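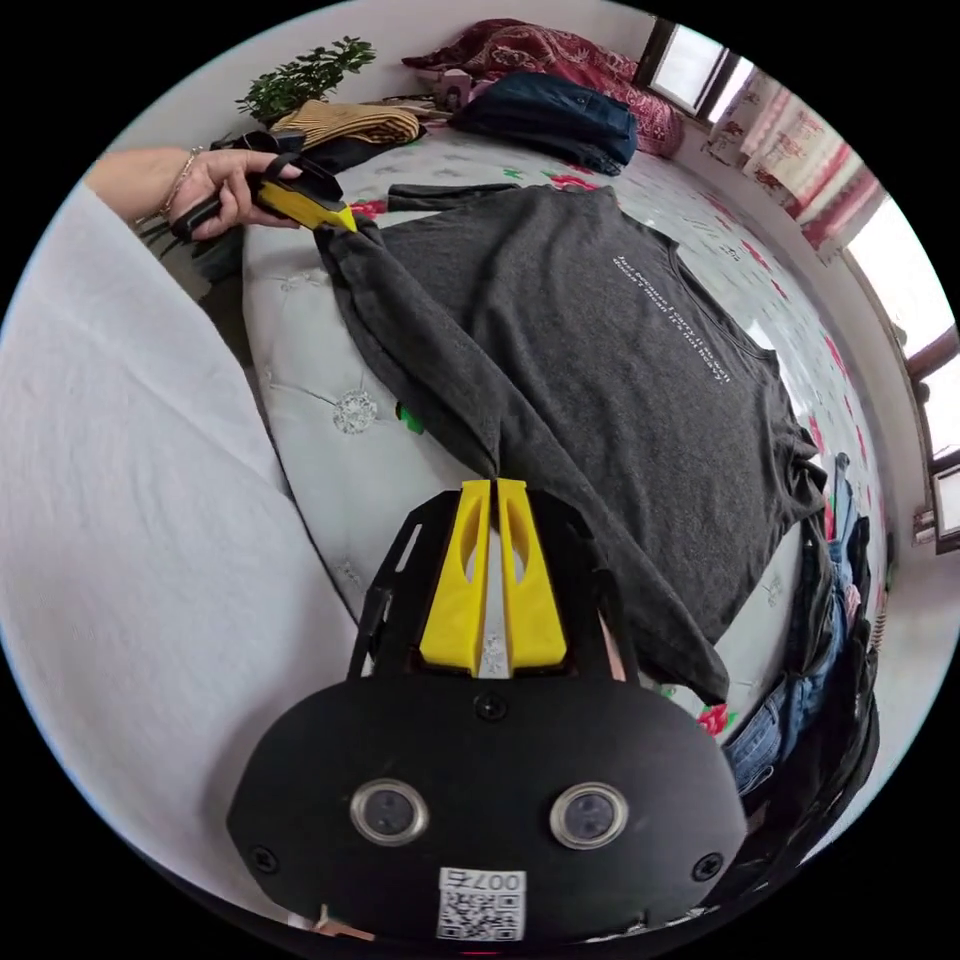
Charcoal tee on the bed, left sleeve coming across. The print is up by the collar.

Folding printed T-shirts on the bed – what's your order?

raelene_h
OK laundry people, I need opinions. I do all my folding on the bed since the apartment has no table worth the name, and I've always gone sleeves first, then sides, then up in half. My sister Catalina was over on Monday and told me I'm making life hard for myself and should fold the whole shirt in half lengthwise before I touch the sleeves. We went back and forth on it for way too long.

My trouble is the sleeve. When I bring it across the front I get this long twisty fold running through the shirt, and then I have to smooth it out again before I can do the side. Gray cotton, nothing fancy. Do you all get that? Also, print in or print out?

sockdrawer7
Sleeves first is fine, but you're pulling from the very end of it. If you hold it by the end, the rest is free to roll over on itself and there's your twist. Hold it halfway up and lay it down flat. Then print out, always, or you'll be unfolding every dark shirt you own to find the one you want.

eirlys_folds
Team Catalina! Half lengthwise, sleeves on top of each other, flip both sleeves back together, done. I did 7 kids' shirts that way while the pasta boiled last night and they all came out the same width (well, the same width per kid).

raelene_h
See, I tried that, and the front half slides around on me. And then there's a crease right down the middle of the lettering, which I hate.

eirlys_folds
It's a T-shirt! It stretches back the second you put it on.

Lindsay T
Not if it's the thick rubbery kind of print. I have a Halliday softball shirt that cracked exactly along the fold line after one winter in the drawer. Small text by the collar like yours I wouldn't worry about, though I'd still keep the fold off it. I go face down, both sides in to the middle, sleeves folded back on themselves, then thirds. The print ends up on the front of the little packet and never gets bent.

sockdrawer7
Face down is for stores. At home you want to see what you're doing.

Lindsay T
I can see the back of a shirt just fine, thanks :)

yeji_sun
Can I be the annoying one and say the bed is the problem? A mattress gives, so anything you smooth out on one side comes back on the other. I used to get bunching at the edge too, where the shirt hangs up against the end of the bed. I put one of those big Sternia cutting boards on top of the blanket now (the fabric kind, for sewing) and it made a huge difference.

raelene_h
Hmm, I do get bunching by the edge. I could move everything further in, but then I'm leaning over and my back starts complaining by the third shirt.

yeji_sun
Kneel on the floor! Pillow under the knees.

eirlys_folds
Or just hang them up and go have a coffee.

raelene_h
3 hangers left in the whole closet, so no. Going to try holding the sleeve halfway up, and then Lindsay's face down thing on the next load. Catalina can keep her middle crease.

sockdrawer7
Report back. And do the towels last, they take up the whole bed.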